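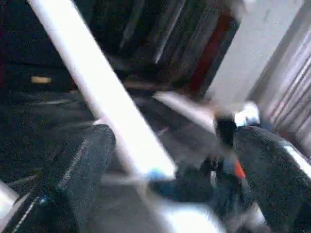 Posted May 26, 2024 by Iona Lindsay
14 comments · 2 shares

Drawer night. Finally did the big one under the workbench, the one that sticks, the one I have been stepping around since last August. Tipped the whole lot out and went at it fast before I could change my mind. Dark stuff one side, anything pale the other, no system beyond that. The little orange-red tag kept turning up down among the dark things, which is how I know I picked up the same bundle at least twice. Fine. It's in the "ask Marion" box now.

Threw out: dead pens, the instructions for the Kekholm lamp (lamp went years ago), half a roll of tape that had turned to toffee. Kept: the other half roll. Don't know why. Kept the Urquhart keys too, even tho we've not lived there since the flood and they must have changed the locks.

Found the receipt for the Nuromitz shelving. $473!! I'd been telling everyone 300. Told Ruaridh 300 to his face. Not correcting it now.

Stopped for toast at some point. Beathag rang in the middle of it, wanted to know was I coming to Dullis with them or not, and I said yes to get off the phone, so apparently I'm going to Dullis. Need to look up the bus. Need to find the good bag, which was NOT in the drawer, so that's one place ruled out.

Cables. Why so many. Wound up the ones I recognized and put a rubber band on each, gave up on the rest and shoved them in a bread bag. Alistair can have a look, he likes that kind of thing, or says he does. If he doesn't want them by the time I'm back from Dullis they go.

Wiped the drawer out with a wet cloth, put down the leftover shelf paper, wrong way up first, then the right way. Candle rubbed on the runners like Mom used to. Slides lovely. Opened and shut it a stupid number of times.

Back still hurts from kneeling. Note to self, cushion. Also note to self, phone the dentist, pay Marion back for teh paint, bins out. Haven't done the small drawer, the one with the batteries and the foreign coins, and I'm not starting it at this hour. Box for Marion is by the door so I trip on it and remember.

Bed. Left the bread bag on the stairs, will move it in the morning.

Recent entries
Paint, second coat
The shelf that leans
Soup again
Beathag's birthday, late
Lost: one good bag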